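What I Kept From a Year of Buying Fewer Clothes

2022-05-28

I meant to write this in February, when the year was up, and then I didn't. So some of it is from memory and some of it is from the notebook I kept in the kitchen drawer.

The plan was simple. For twelve months I would not buy any clothes except socks, underwear and one pair of shoes if the old ones gave out. I had no target for the money. I had moved to a smaller apartment in Nunside, the closet was narrow, and the rail in it had already come off the wall once. That was the whole reason.

The first thing I did was write down what I owned. I would recommend this to anyone, though it took an entire evening and I didn't enjoy it. I had 17 sweaters. I live in a place where it is cold for maybe four months. Several of them were the same sweater in slightly different colors, bought from the same shop at different sales. I had worn five of them the previous winter.

I didn't throw anything out at that point. I had done big clear-outs before, and every time I had filled the space again by the next fall. I wanted to see what I reached for if I left everything where it was. So I turned all the hangers backward and only turned one around when I had worn what was on it. It's an old trick. It works on hanging clothes and does nothing for drawers, so for the drawers I put whatever I had washed back on the left side. After a couple of months the left side was what I wore and the right side was what I owned.

The money

People ask about this first, so I'll put it here. The year before, I spent 1098 dollars on clothes. I know because I went through my card statements. I would have guessed half that. There were no large purchases in it apart from a coat. The rest was small stuff, a shirt added to an order to get free shipping, a pair of pants for a wedding that I haven't worn since.

During the year I spent money on socks, a pair of boots, thread, and two repairs at the tailor on Flarnlow Street. I also bought a fabric shaver, which I decided counted as a tool. My sister disagrees and has said so more than once.

I didn't save the full difference. Some of it leaked into other things, mostly books and lunches. I'm not going to pretend it all went into an account.

What wore out

The knees of one pair of jeans went in the third month, and then the inside seam of another pair in the fifth. Elbows on a cardigan. The lining of my everyday jacket, at the armhole, where it had been going for a while. A lot of T-shirts got thin without quite tearing, and I still don't know what the right moment is to retire a thin T-shirt. I slept in them.

The boots I replaced had been resoled once already. The cobbler looked at them and said he could do it again but that the uppers would not last as long as the soles. I took his word for it. The new ones are stiff and I'm still getting used to them.

What surprised me was how much of the wear came from washing. I had been putting things in the machine after one wearing out of habit. Once I had fewer things in rotation I noticed how quickly the black ones went gray and how the waistbands curled. I started airing clothes on the back of a chair overnight and washing them after two or three wearings. I turned dark things inside out. I stopped using the hot setting for everything. I also stopped using the dryer for anything stretchy, and the waistbands have held up better since.

Learning to mend

I'm not good at this. I can sew on a button and close a straight seam, and now I can put a patch behind a hole so that it holds. It doesn't look like much. My coworker Kgomotso Mthembu learned from her grandmother and can darn a sock so you have to hunt for the spot. She spent two lunch hours showing me how to weave the thread over and under across a hole, and I got as far as something that looks like a small potholder. It is fine inside a shoe.

A few things that helped, in case you are starting from the same place. Use more light than you think you need. Cut a shorter length of thread, no longer than your forearm, and it will tangle less. Wash the garment before you patch it. Start with something you don't care about. I started with my favorite jeans and had to unpick the whole thing.

For the jacket lining and a zipper I went to the tailor. I had assumed a new zipper would cost more than the pants were worth. It was less than a takeout dinner for two.

Folding and putting away

I have never had a system for this. Clean laundry used to sit in a heap for days, and I would dress out of the heap. That was a bigger part of the problem than I realized, because I was buying replacements for things I couldn't find. I found the gray pants I thought I had left at a hotel. They were under the spare blanket.

What I do now is put everything away on the same day it's dry. I fold on top of the bed because it's the only flat surface big enough, and then I can't go to sleep until it's finished. Pants get folded lengthwise, leg on leg, then in thirds. Sweaters get folded too, never hung, after what hangers did to the shoulders of two of them. Soft knit things are the most annoying, as they slide open again while you are doing the next one, and I have given up on making them neat. They go in the drawer in whatever shape they hold.

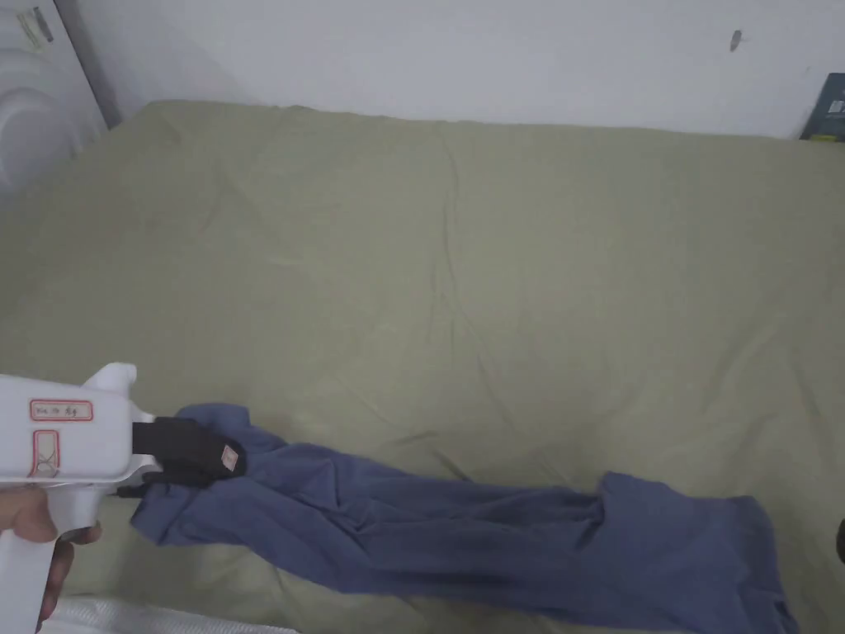
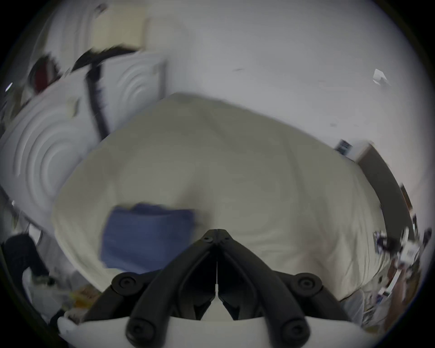

The other change was moving the drawers around. I had socks at the bottom and things I hardly wore at the top, only because that was how the movers set them down. Now the everyday things are at waist height. Winter clothes go in a flat box under the bed from spring on, with a cedar block I need to remember to sand.

What I missed

Less than I expected, but there were a few bad weeks. Early on I kept opening shopping sites on my phone out of boredom, the way you open the refrigerator. I took the Zuvport app off the phone in the second month and that mostly ended it. I unsubscribed from the store emails as well. There were so many of them. Some kept coming for weeks after I had clicked the link.

The hardest stretch was before a work trip. I was convinced I had nothing to wear to a dinner. I put on the dark green dress I had worn to the previous year's dinner, and not one person mentioned it. I don't remember what anyone else was wearing either.

I also missed the small lift of something new arriving in the mail. I don't have a clever substitute for that. Sometimes I borrowed a scarf or a jacket from my sister, and that did a little of the same thing. She got the shaver out of the deal.

What I got rid of at the end

In the last two weeks I went through the hangers that were still backward. There were a lot of them. I kept a suit, a raincoat and a dress that was my mother's. The rest I sorted into bags. One went to the clothing bank at Wan, one went to friends who came over and tried things on, and the worn-out cotton was cut up for cleaning rags. I'm still using those and I expect to be for a long time.

Twelve of the 17 sweaters went. I thought I would regret one of them, a cream one with a high neck, and I did for a day or so.

Since then

I have bought clothes again. Two shirts and a pair of linen pants, in three months. I tried the pants on in the shop and walked around in them, sat down, and put my phone in the pocket to see if it fell out. Before, I would have ordered two sizes and sent one back, or more likely forgotten to send it back.

The rule I'm using now is that I write down what I want and the date, and if I still want it a month later I can get it. At the moment the list has a raincoat with a proper hood, gray wool socks and a belt. The belt has been on there since before I started the list properly, so I suppose I could go and get it.

I haven't fixed the closet rail. It is holding, with less on it, but one bracket is at an angle and I would like to put longer screws in before the fall. If anyone has done this in plaster and has advice on which anchors to use, please leave it in the comments.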